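Chapter 6
Songs That Stay Put: Hooks, Refrains and the Slow Build
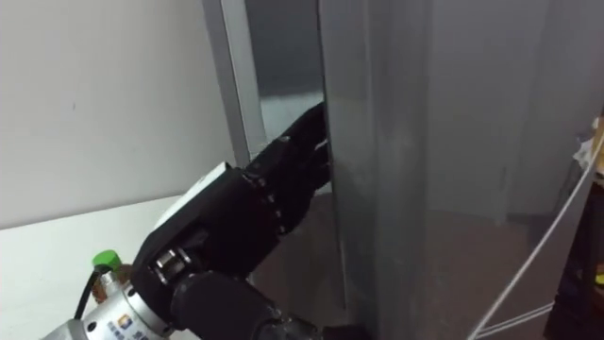

A hook is the piece of a song you walk away with. Four notes, a phrase, a drum fill, sometimes just a gap where a note ought to be. Songwriters argue about where it should go and when. Early, say the radio people. Late, say the ballad people, and make them wait. The word itself is a good one to keep in mind, fingers curled in at the narrow seam along the edge of a gray cabinet door, tips right up against it. Small point of contact, big door. A chorus can work like that. So can two bars of piano. In this chapter we look at hooks in slow songs, which get less attention than they should, mostly because fast ones are easier to teach.

Start with "Larkgate." If you skipped the listening list, go back and play it now, twice, the second time with the words in front of you. Polyxeni Balaskas wrote it in 1974 for voice, upright piano and a borrowed cello, and it has been covered to death since. Most of the covers speed it up. Mistake. The title comes in only at the end of each verse, falling a step, and the piano drops out under it. That drop is the hook. Not much on paper. Fill the hole with strings, as the Wultmont Singers did, and you get a pretty record that you cant hum afterwards.

Compare "Machala," side two of the same album. Here the hook is a rhythm, long-short-short, in the left hand from the first bar. The tune goes where it likes on top. Students often say this one has no chorus. Fair enough, it doesn't, not a sung one. But clap the left hand for anyone who knows the song and they'll name it before you get to bar 6.

Now an older case. The hymn tune "Govville," printed 1814, composer unknown. Plain four-line stanza, and the third line climbs to the highest note and sits there. Congregations hold it longer than written. You can hear the same thing on the live tape of "Larkgate," Saturday night, second set, where the crowd hangs on to the last word and the pianist has to wait for them to finsh. Different century, same pull. We'll come back to held notes in the section on endings.

A few terms before we go on. Refrain: a line that returns, same words, usually same tune. Chorus: a whole section that returns. Hook: whatever sticks, sung or not. A refrain can be a hook. A chorus can have one in it, or several, or none at all (more common than you'd think, see the exercises). Slow build: adding weight over the length of a song, by volume, range, number of players, or all of these. Don't mix up build and tempo. "Machala" gets bigger and bigger and never speeds up.

What to listen for while reading. Where does the title fall? What stops when it arrives? Is the highest note on an important word or a throwaway one? Pencil the answers on your lyric sheet, you'll need them for the first exercise.

6.1 The Falling Title

Go to the end of verse one of "Larkgate," the last 2 bars. The voice is alone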